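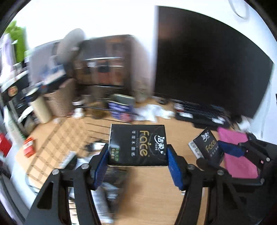 Getting a clean first pick with the Pikness hand-held gripper

I've had the Pikness kit on my desk since October and I'm still finding excuses to use it! The manual jumps straight to software, so these are the steps I'd give a friend for the hands-on part.

1. Start with tissue packs. They're light, they're cheap, and the wrapper gives a little when you squeeze, so you learn how much pressure is too much without wrecking anything.

2. Lay the pack flat and come in from above, one finger pad on each short end. Gripping end to end feels awkward at first, but it keeps the printed front clear for the camera, and you'll want that later when you're labelling.

3. Close slowly until both pads touch, then add a touch more. If the middle of the pack bows up, back off.

4. Lift a few centimetres, pause, and set it down again. Don't rush the pause — it makes trimming your clips so much easier.

5. Once one hand feels natural, pick up the second gripper and try passing the pack across. My mate Siamak Tehrani got this in minutes. I did not.

Leave your everyday clutter where it is. I recorded 200 picks on a bare table first, and my practice model got lost the moment a keyboard showed up.

Two gripes: the trigger spring is stiff for small hands, and the spare pads are sold separately. I'd still buy it again tomorrow. Next up is folding face washers, which I'm told is a whole other sport.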